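Visit to the Vuseo teaching hall, 2021-01-28

Vuseo opened its hall to outside engineers for one afternoon. The subject was teaching by demonstration: a person performs a task through the robot, the motion is stored, and a policy is trained on the stored runs.

Two methods are in use. In hand guiding, the operator holds the arm at the wrist and moves it through the task with the joints released. In remote control, the operator moves a small leader arm and the larger arm follows. Vuseo has used mostly the second since August. Hands stay out of the recordings, and the operator sees only what the cameras see.

The current task set is called Honevwood and covers tableware. One session is 96 demonstrations. The set held 994 at the time of the visit, after bad runs had been removed. A run is discarded if the operator pauses for more than 7 seconds or regrasps more than twice.

Handles get the most attention. Operators are told to approach from the open side and close slowly. Clear objects are scheduled last in each session, as depth readings on them are poor.

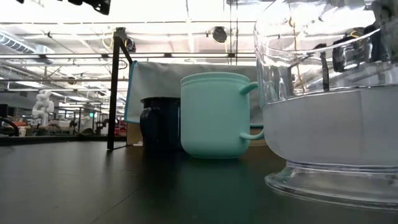 Sekora asked whether the discarded runs were kept anywhere, and said that a failed grasp followed by a clean recovery was worth more in training than another perfect one. Vuseo keeps them but does not label them. Labeling would take one operator off the leader arm for 2 days per session.

The tour ended at the Murakami bench, where visitors could try the leader arm. Force feedback was switched off.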